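Plurex price freeze leaves standing charges out, says Farlow

Households offered the new Plurex "winter freeze" on their electricity should read the terms before they sign, bill-checking service Farlow said today.

Plurex says customers who switch will pay the same price per unit until July. Farlow read the full terms and found that the freeze covers the unit price and nothing else. The daily standing charge can go up with 30 days' notice.
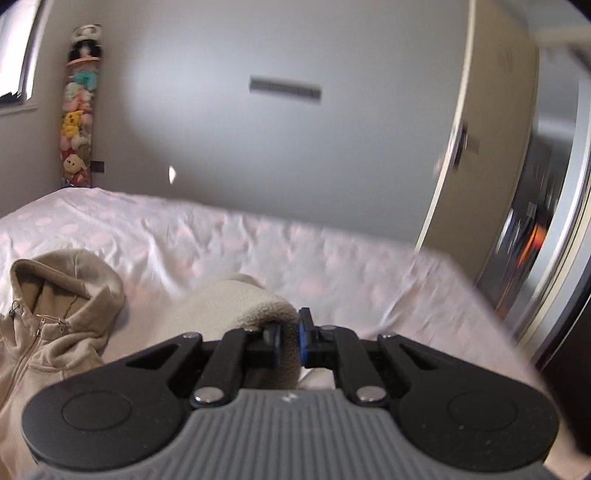 BANAR, 10th January – Farlow compared 463 bills sent in by Plurex customers over the past year. On 274 of them, the standing charge had risen at least once while the unit price stayed put.

"A freeze ought to mean the bill doesn't move," said Ebbe Berge, head of billing at Farlow. "I'd like to see Plurex put the standing charge in the same size print as the offer. I'm not holding my breath."

Leaving early costs £200 – a fee that appears on page nine of the terms. Plurex told Farlow that the offer is "clear and fair" but did not say whether the standing charge will rise before July.

Rival supplier Lundgren has a similar offer. Farlow has yet to see its terms.

Press contact: Farlow press desk, Banar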